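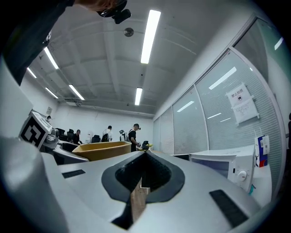
Hand-held grippers: two now or save for more?
Posted by Hanane Abdelaziz, December, 4:15 pm

Budget opened up and I am so excited! We have 2,720 to spend on hand-held gripper tools for collecting demos. Plan so far is two Skiston units plus spare finger pads – they grip so nicely on small parts. Anyone see a problem?

ayeong_ma
Love it! Get two for sure. With one, your whole day stops when a pad tears. I'd put 200 aside for pads, mounts and printed markers, you go through way more than you expect.

dkinsella
I'd go the other way. One gripper, and the rest into storage and a decent desk setup. We bought a pair from Avmont and the second sat in its case until spring.

Hanane Abdelaziz
Hmm, but we have two people keen to record at the same time...

silvana_b
Then two! Did you price shipping? Mine came to 438 with the charger and I nearly fell off my chair. Still the most fun I've had with lab money.

dkinsella
OK, with two operators I'm half convinced. Still think you'll run out of disk first.

ayeong_ma
Disk is cheap next to a lost afternoon. Ask Nunix for a quote too, they bundle the mounts.

Hanane Abdelaziz
Writing to them tonight – will post the quote!

We use cookies to keep you logged in. Accept | Settings
Contact the moderators | © Yoon Forums | Back to top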